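Speaker notes: Selling printed scarves from a spare bedroom
Erkham makers' meetup, 6/9/26
Print | E-mail this page

OK, start with the scarf. Hold it up, pass it to the front row, and let people feel it while you talk (remember to get it back this time!).

I started Handira with 36 scarves and one design, a big loose fern I'd painted on the back of a calendar. I priced them at $40 and nearly threw up. They all went by the end of September, mostly to people who wanted to know if it came in green. So, the second design was green!

Talk about fabric here. I tried a silky one first and it slid off everybody's shoulders. The cotton I get from Shi now is softer, takes the ink well and goes in the wash. Show the two swatches.
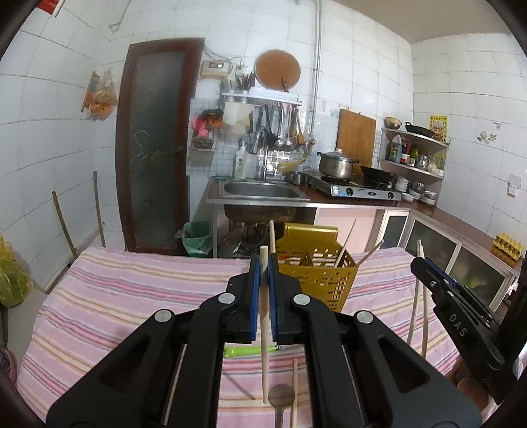
Next bit is color, and I always rush it, so slow down. What you see on the screen is brighter than what lands on cloth. Order a test strip. I skipped it once and got 431 scarves in a kind of tired plum. I sold almost 40 of those at full price and the rest went in a sale bin.

Then the listing. I sell through Stateo, and my first product page just said "nice scarf." Put the size in, say how it washes, and show it on an actual neck.

Questions. Somebody will ask about hemming, so have the rolled edge sample ready.

Shares: 36 | Comments (8)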